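Plirkidberg Residents' Association
Minutes of the June meeting

Opened 6:00 p.m. in the ground floor room. Quorum was met with 14 households represented. Minutes of the previous meeting were approved without changes.

1. Storm drain, Bitar Lane
The contractor's report was received. The inlet at the lower end of Bitar Lane is blocked by silt and a displaced grate. The quote for clearing, resetting the grate and hauling off material is $1,180. The quote from Rostov Paving was higher and excluded hauling. Motion to accept the lower quote carried, 12 in favor, 2 abstaining.

2. Common room
The floral painting stays in the room for now. Wall hooks are to be priced before the next meeting. The piano tuning is deferred.

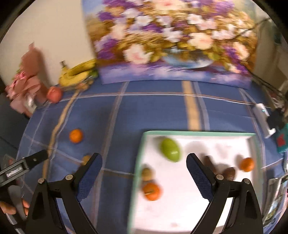
3. Parking on Bikavitz Road
The county has replied to the request for a no-parking zone near the bend. A sight-distance survey is required first. The secretary will submit the form and attach the sketch from last year - the measurements on it are still valid.

Overnight parking of trailers was raised again. No motion was made. Existing rule 6 applies.

4. Room bookings
Bookings are up on last year. The sign-up sheet moves to the inside of the door. Groups are to fold the tables after use and return the key to the lockbox the same evening. Tablecloths belonging to the association are not to be taken home for washing without a note in the book. 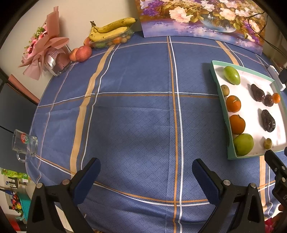
Item 4: blue tablecloth with tan stripes, common room.

5. Other business
The hedge at the Plirkidberg entrance is to be trimmed after nesting ends. The streetlight fault was reported to the utility - no reply yet.

Adjourned 7:40 p.m.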